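Gallstead Help > Hamper Packing Guide > Section 3: Sorting snacks

Search this guide Search

Last updated: February

3. Sorting snacks between box and basket

Use this section when you are making up a Flisetent snack hamper. Clear a table first and keep the paper shred off it until step 5.

1. Open the carton and fold the lid fully back. Set it on the left of the table with the low front wall toward you.

2. Put the basket on the right, handle upright. Leave a hand's width between the two.

3. Stand large bags in the carton. Food cans stay at the back of the table, out of both containers.

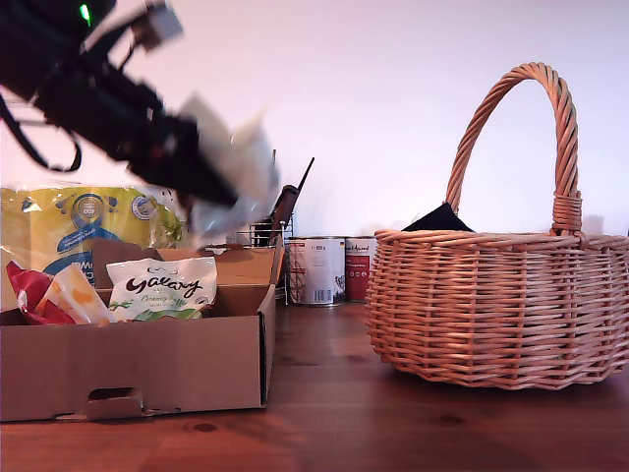 Photo: Saoirse Duggan / Simthorpe

Note: Chocolate bags such as the Galaxy one go in upright, with the name facing front.

4. Place small packets in the basket one at a time. Lean the first against the inside wall, then fit smaller wrappers beside it.

Caution: Do not lift the basket by its handle if the contents weigh more than 1000 g. Support the base with both hands.

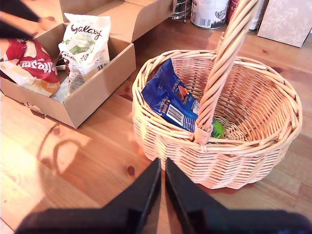 Fig. 3 – Blue packet leaning inside the basket, bags standing in the carton.

5. Fill gaps with shred – 100 g is enough for the round basket.

6. Check every best-before date against the packing slip. Set aside anything with a torn seal.

If a bag will not stand, move it against a side wall of the carton. Go to Section 4 for wrapping and labels.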